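Kraft paper (table covering)

Kraft paper is a strong brown paper sold on rolls, and as a table covering it's my favorite thing in the whole store cupboard! The name comes from the German word for strength. I buy the Riner roll, 35 inches wide and 100 feet long, and it lasts me until August or so (longer if I skip the craft days).

You roll it out, tape down the corners, and then you can write on it, cut it, or mark it into squares with colored tape, handy for sorting fruit or laying out place settings. It creases if you drag anything heavy over it, and grease goes straight through, so I put juicy stuff on a dish.

Apples on a small blue plate look lovely against the brown, I think.
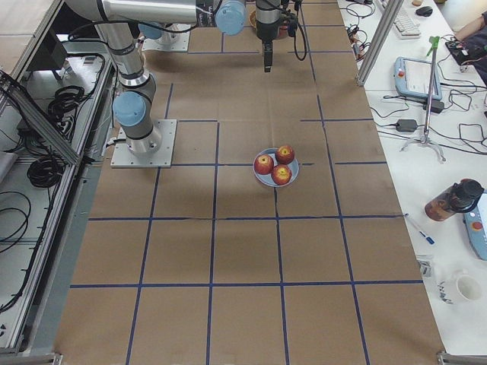
A reader in Zendbridge wrote in that painter's tape lifts off cleanly if you pull it back slowly, but that after 8 days it starts taking the paper with it.

See also: butcher paper, oilcloth, table runner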